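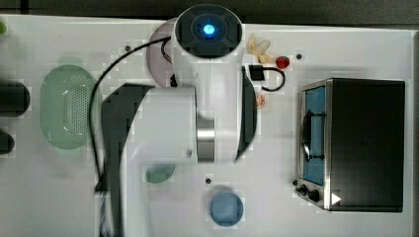

3.2 Play materials and shared meals

Families in the Devness sample were visited at home by Mirjam Hauser, and those in Wernia by Huw Wynne. Parents kept a food diary for 39 days and noted who cooked, who ate and where. Children were then offered toy kitchen items of the usual sort, such as pans, a colander and play food (Figure 2).

Figure 2. Toy kitchen items and play food on a white tabletop.
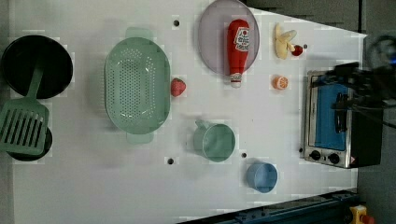 3.3 Diary returns

Of 100 diaries handed out, 90 came back complete. Three were left out for missing dates.

Related articles
Packed lunches in Saltard primary schools
Who cooks on weekdays? The Upadhyay diaries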